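Stustow flat: bedroom bits

Hello again! The big October sort-out has reached the bedroom, and I'm working my way through the clothes before the boxes go off to Avus. I'd promised myself I'd keep 16 tops and let the rest go (wish me luck), and the bed has turned into my sorting table, as it always does.

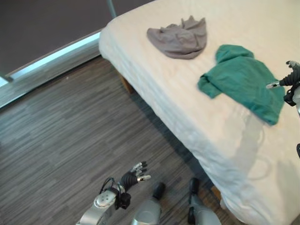 Green shirt and the crumpled grey garment, on the cream-ish fitted sheet.

The green is staying, I love that colour far too much! The grey I keep changing my mind about. It's lovely and soft but I've got 2 very like it already, so it may end up in the charity bag.

Wardrobe shelves next, then the hall cupboard – more pictures once I've found the floor of it.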